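Denine - Project Report, Part 2
Valter Solheim and Ashley Naylor, supervisor: Brenda Kershaw

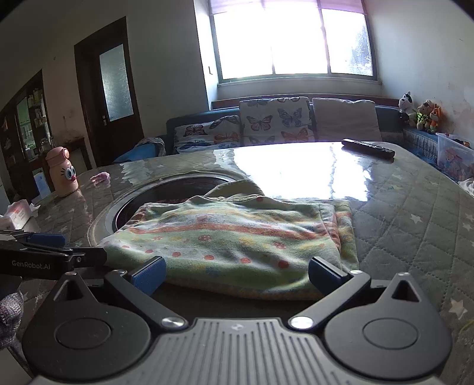 In the first part we described how Denine saves the notes on the phone. This part is about the sync between two phones, which took us most of the time since November.

The old version sent the whole database at every start. With 3000 notes this needed 33 seconds, and many testers closed the app before it was ready. Now we send only the changed notes. Wayne Ackroyd tested the new build with 205 changes and no note was lost.

One problem is still open - when both phones edit the same note offline, the later edit wins and the other text is gone. We want to show both texts to the user, but this screen is not finished yet.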